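Club de televisión infantil clásica de Clundville
Acta de la reunión de julio

Asistentes: Hywel Penry (preside), Bouchra Benjelloun, Eftychia Zervas, Noeline Pearce. Excusa su ausencia Hildegard Hagedorn.

Se abre la sesión a las 18:40 y se aprueba el acta anterior sin cambios.

1. Ciclo de marionetas
Penry informa de que Harms cede las copias de la serie Denar para el ciclo de otoño. Son 12 episodios, con subtítulos solo en los cinco primeros. Zervas revisará los restantes antes del próximo jueves. Se acuerda proyectarlos por orden de emisión y dejar fuera el especial navideño.

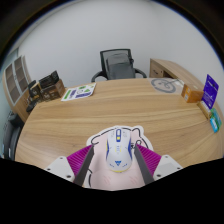
2. Catálogo en línea
Benjelloun comunica que el catálogo tiene ya 1006 fichas. Faltan los repartos de doblaje de Stellance y hay dos fichas repetidas del mismo capítulo, con títulos distintos. Pearce propone conservar el título con que se estrenó y anotar el otro. Se aprueba por unanimidad.

3. Cuota y entradas
La cuota anual queda en 40 euros. Los menores de 10 años entrarán gratis a las proyecciones, acompañados de un adulto. Zervas pide que conste en el cartel.
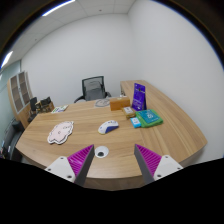 Mesa de la oficina, con el pasacables redondo blanco junto al borde delantero.

4. Ruegos y preguntas
Pearce pregunta si se invitará a los antiguos titiriteros de Denar. Penry escribirá a Harms para pedir los contactos. Queda pendiente la consulta de Hagedorn sobre el préstamo de muñecos, que pasa a la próxima reunión.

Se levanta la sesión a las 20:10.

Redacta el acta: Bouchra Benjelloun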